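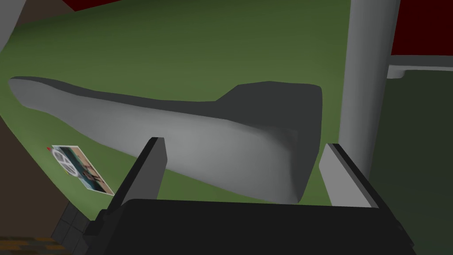
仿真画面,腕部视角。灰色长条零件横在绿色台面上,夹爪张开,对着宽的一头。

最后更新:2018年7月30日

1/
这几天在做遥操作示教,用手柄在仿真里带着机械臂走一遍任务,把轨迹录下来给后面的模仿学习用。断断续续有人问怎么做的,写一串,想到哪写到哪。

2/
任务很简单:找到零件,夹住粗的一头,抬起来,送到指定位置松开。真人用手做,两三秒的事。隔着手柄和屏幕做,我第一天平均一条要录很久,而且多半不能用。

3/
手柄映射用的是 Zullano 那套,左摇杆管平移,右摇杆管腕部转动,扳机管夹爪开合。默认的平移速度对我来说太快,接近零件的时候容易冲过头。我把最大速度调到原来的70%,顺手多了。

4/
先说视角。我们录两路画面,一路是外面的固定机位,一路在腕部。我操作的时候主要看腕部这一路。好处是夹爪和零件的相对位置很直观,坏处是看不出高度。画面里两根手指好像已经到零件两边了,实际可能还悬在上面一截。

5/
判断高度我现在靠两件事。一是看零件在两指之间占的宽度,越近占得越满。二是下降时停一下,切到固定机位确认,再切回来。切视角的那一小段停顿会录进轨迹里,后面要裁掉。

6/
这种一头尖一头粗的零件,夹尖的那头基本夹不稳,抬起来会往下转。所以示教时统一夹粗的一头。Iwona Michalski 最早录的那一批两头都夹过,训练出来的策略会在中间犹豫,来回晃,最后哪头都没夹到。后来那批数据整体没用。

7/
方向也要统一。零件斜着放的时候,先转腕部,让两指的连线和零件长边垂直,再下降。不要一边降一边转。一边降一边转人能做到,但每次转的时机都不一样,模型学到的就是一团平均值。

8/
夹爪张开的幅度:接近时全开,到位后再合。有人习惯半开着过去,觉得省时间。半开的时候容错很小,手指尖碰到零件就把它推走了,这条就得重来。

9/
松手同样要慢。扳机一下放到底,夹爪瞬间弹开,仿真里的接触解算会给零件一个小速度,它就滑出去了。慢慢放,等零件贴住台面,再完全张开,然后垂直往上退一段,再离开。

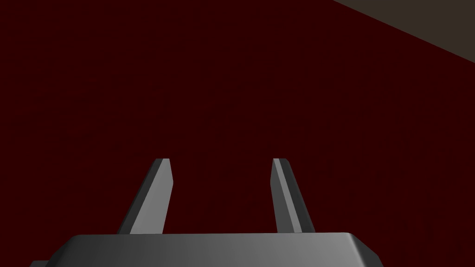

同一套环境,夹爪里没有东西,面前是一片暗红色的表面。

10/
再说空手的片段。很多人录数据只从夹爪快碰到零件的时候开始录,前面找零件的过程都不要。我一开始也这么干。结果策略只要看不到零件就不知道该往哪走,停在原地,或者朝一个固定方向一直飘。

11/
腕部画面里大半是一个颜色的时候,能用的信息很少。这种时候固定机位那一路就重要了,所以两路画面要一起存,时间戳要对齐。我们吃过一次亏,两路差了9帧,训练时看不出问题,一跑就偏。

12/
现在的做法是,每个任务里留一部分轨迹从看不到零件的位置起步,操作者带着夹爪平稳地移过去,等零件进到画面里再调整姿态。移动过程中夹爪保持张开,不要手痒去按扳机。多余的开合动作模型会照学。

13/
起始位置要打散。Rebecca Colombo 写了个小脚本,每条开始前随机给机械臂一个初始姿态,零件的位置和朝向也随机。我提的要求只有一个,随机完先检查手指有没有穿进台面里,穿进去的直接重抽。

14/
数量。这一轮我一共录了121条,留下来的要少一些。剔除的标准写在表里:
零件掉落的,删
中途停顿太长又裁不干净的,删
碰到旁边东西的,删
夹偏但最后完成了的,留,单独打标签

15/
最后一类要不要留我们争过。我的意见是留。操作者夹偏之后怎么松开、退回去、重新对准,这段动作很有用。全是一次成功的数据,策略一旦偏了就不知道怎么回来。Rebecca 担心它会学着先夹偏再纠正,所以打了标签,两种配比都会训一遍。

16/
节奏上,我一次最多连着录5条就休息一会儿。再往后手会飘,轨迹里的小抖动明显变多,画成曲线一眼能看出来。滤波可以滤掉一些,但滤得太狠,合爪那一刻的时机也会跟着糊掉。

17/
有人问为什么不直接在真机上拖动示教。我们也做。一月份在 Rultton 的那台臂上试过,拖着走手感好得多,力也能感觉到。问题是人的手和胳膊会进到相机画面里,录下来的图像和之后自己运行时的图像不一样。只用关节轨迹的话没关系,要用图像训练就麻烦。

18/
折中的办法是先拖一遍,只记轨迹,人退开,再让机械臂自己回放一遍,回放时录图像。这样每条要花两倍时间,每次还得把零件摆回原位,摆得稍微有出入就对不上了。仿真里重置就是按一个键,所以这一轮先在仿真里做。

19/
仿真的短板也写一下。颜色和光照都太干净,摩擦系数是手填的。现在的渲染直接搬到真机上肯定不够用,下一步打算随机换台面颜色和灯光位置,再录一批。这部分还没做,没有结果可以说。

20/
数据格式也有人问。每条一个文件夹,两路图像、关节角、末端位姿、夹爪开度、手柄原始输入都存。手柄原始输入一定要存,后来发现映射有问题的时候,可以拿它重新算一遍,不用人再录。

21/
如果刚开始做,建议先不录,空练半天,只练下降和合爪这一段。练到不用想哪根摇杆管哪个方向了再开始录。我最早那几十条现在回头看,动作都是一格一格的,横着走一下,停,竖着走一下,停。

22/
脚本整理完会放到 Ganine 的仓库里,里面有随机初始化、裁剪停顿和对齐时间戳三个工具。手柄配置文件也一起放,型号不同的话按键编号要自己改。

23/
补一条:有人问夹爪开度存的是指令值还是实际值。两个都存。夹住东西以后这两个数会有差,这个差可以用来判断有没有夹到。

本网站使用 Cookie 以改善浏览体验。继续浏览即表示您同意我们使用 Cookie。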